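29/01/2022
Workshop notebook, back room, old desktops

Continued with the towers from the Acuña office. Gervasio wants them ready for the school before the end of the month, so I try to do the opening and checking today and leave the software for Intan.

Working on the floor again, because the bench is full with the printers of Domingo. It is not comfortable for the knees but the light is good near the door, and the tower can lie flat on its side with space around it. I put the screws in the lid of a jar. Last time two of them went under the shelf and I found only one.

The side panel came off without tools on this model. Under it there is a big gray plastic shroud over the board, so at first you don't see much. I did not want to pull the shroud before understanding how it is fixed. Baltasar broke a clip on one of these in the first batch and now it makes noise when the fan is running fast.

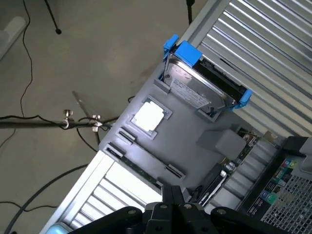 Tower on its side with the panel off. Hard drive in the blue carrier, gray shroud still in place.

Notes for the drive: the carrier has two blue tabs, one at each end. Press both together, then lift. If you press only one, it turns a little and gets stuck, and then you want to use force, which is bad. Disconnect the data cable before the power cable. I have no good reason for this order, it is only so that all of us do it the same way.

The drive must be wiped before anything else. Babatunde has the list with the serial numbers, please write the result there and not on loose paper. I started the wipe with the Gravau dock at 18 percent of the old queue still to go, so this one will wait until the evening. I put masking tape on it with the number of the tower.

Memory: leave it where it is. Intan asked if we can put more, but the modules in the Cleltus box are the wrong type (I compared the notch, it does not match). We should either ask for others or give the machines as they are. For writing and browsing I think they are enough.

Dust: brush first, then air in short pushes. Hold the fan with a finger so it doesn't spin. Clean also the grille at the back, where the dust makes a kind of felt and the air from inside doesn't bring it out.

Sound — test the audio jacks one by one with the cheap headphones. On the last tower the green one worked only when I moved the plug, and I noticed after closing everything.

To do:
new coin battery for every tower (Jovix has packs of 20, ask the price)
return the long screwdriver to Domingo
find who has the second brush
more masking tape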